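Search this site Search Go

Plaveo Holiday Flats -- Frequent Questions

At what time can I enter the flat?
From 3 in the afternoon. If your ferry comes earlier, you may leave your bags in our office beside the bakery.

How do I get the key?
It is in the small safe at the street door. We send you the code by message on the morning of arrival. The code for the Romell building is different from the one for the Kuster building, so please read which one is yours.

Is there a lift?
Only in Romell. In Kuster the flats are on the second floor and the stairs are narrow.

Can I bring my dog?
Yes, one dog for each flat. Please tell us when you book.

May I stay longer than seven nights?
In June and after it, no. In other months we are glad to have you -- write to us and we will make a price.

Is the tourist tax included?
It is not. You pay it in cash at the office, and you receive a paper for it.

What about the table in the kitchen?
The tables are of light wood. Please use a mat under hot pots and dry any spilled water soon. 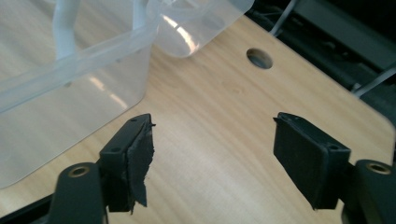
Eifion Phillips wrote to us that the mats in his flat were kept in the drawer under the oven and he found them only on the last evening, so could we please mention it. We mention it now: look under the oven.

Whom do I call at night?
Hüsnü Ekinci, inside number 553.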